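The Last Corner

Oanh had 97 stitches to go and one skein of red. One. Not even a full one.

She'd bought the kit at Arboleda in November, the big one, peppers and a blue jug, 400 stitches wide. For her aunt. Who said nobody finishes those. Well.

"You're out of red," said Consuelo Cárdenas, not looking up from her own hoop.

"I'm not out."

"You will be by the second pepper."

Phone. Revmont was closed. Nerkent had the red, but the wrong red – the orangey one, the one that ruined the napkins. She pulled thread, licked the end, missed the needle. Missed it again.

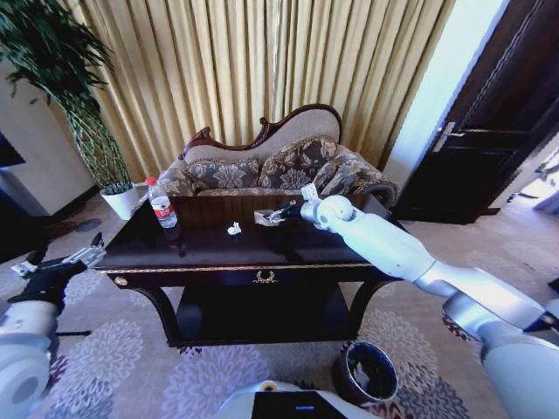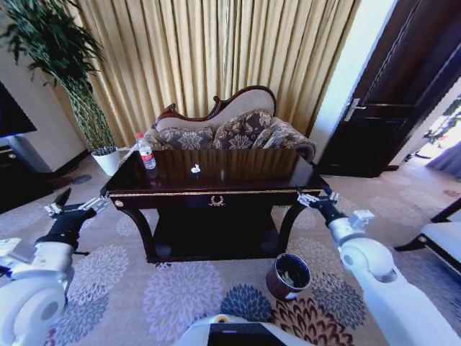
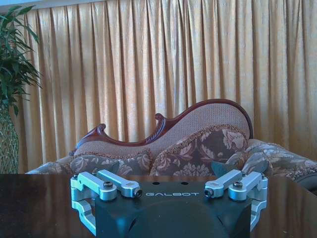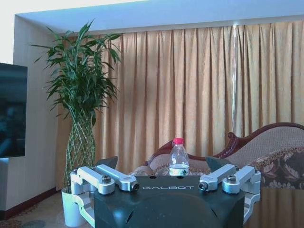

Stultov Street, 9 at night

The shop light was still on. Oanh ran the last block with the hoop under her coat, fabric flapping, one glove gone somewhere. The man had the key in his hand already.

"Red," she said. Couldn't breathe. "This red." She held up the pepper.

He looked at it a long time. Turned it over, which was rude. The back was a mess, knots all over, she knew it was a mess.

"My mother did this one," he said. "She quit at the jug."

He went in back. Drawers opening, closing. Somthing fell. She stood there dripping on his mat and thought about her aunt's kitchen, the nail over the stove thats been empty for years.

He came out with 2 skeins and wouldn't take money for the second.

Consuelo was asleep in the chair when she got home, hoop in her lap. Oanh sat down under the lamp. Threaded the needle first try – ha – and started on the stem.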